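Grasau reopens public kitchen after winter repairs

Grasau, April 4, 2026 – The public kitchen on Cimitz Street is open again after it was closed for repairs since February. The first visitors came in at seven in the morning, and by noon all places at the long table by the window were taken.

The kitchen is run by the town together with the Fashola Foundation, which pays for the food. It serves a warm lunch six days a week to everybody who wants one. Guests give what they can into a box near the door, and those who can give nothing eat the same meal.

The repairs became necessary when a water pipe broke behind the wall of the storage room. The water went under the floor and damaged a large part of it before the leak was found. The old floor had to be taken out completely, and the town used the occasion to change the electric lines too, which were from the time when the building was still a post office.

"We hoped to be closed for three weeks," said Flurina Mayrhofer, who leads the kitchen. "Then the workers opened the floor and we understood that it will be longer. I am glad that people had patience with us."

During the closed time, meals were cooked in the school on Serkov Square and given out in boxes. According to the town, 958 boxes were handed out in this way. Mayrhofer said that the boxes were a good help, but many older guests missed to sit together. Some of them walked to the school every day only to talk a little in the yard, also when it was snowing.
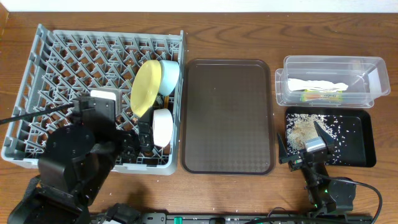 Dishes in a rack and a tray with rice on a wooden table.

Rice dishes have stayed on the menu, which was written new for the spring. On Tuesdays there is a vegetable stew with rice, and on Fridays fish, if the price allows it. Soup is offered every day. The bread comes from two bakeries in the town, which bring what they did not sell the evening before.

Rutilio Medrano, a retired bus driver, has eaten in the kitchen for several years and also helps there on two mornings a week. He said that the new floor is easier to clean and less cold for the feet. He was less happy with the lamps. "They are very bright – it feels a little like at the dentist," he said. "But the soup is the same, and for me this is the important thing."

The town paid for the pipe and the electric work, and the foundation paid for the floor. The final cost is not yet known, as two bills are still missing. The town office said that the insurance will cover a part of the water damage, but the decision about this is expected only in the summer.

Not everything is ready. The door to the yard still has to be made wider, so that people in wheelchairs can use it without help. Until then they can come in through the main entrance, where a ramp was put in last year. The small room on the upper floor, where a sewing group used to meet, also stays closed for now.

Lunch is served from 11:30 to 2 o'clock, Monday to Saturday. It is not necessary to register. Groups of more than six people are asked to call the kitchen one day before. People who want to help with cooking or cleaning can leave their name at the counter.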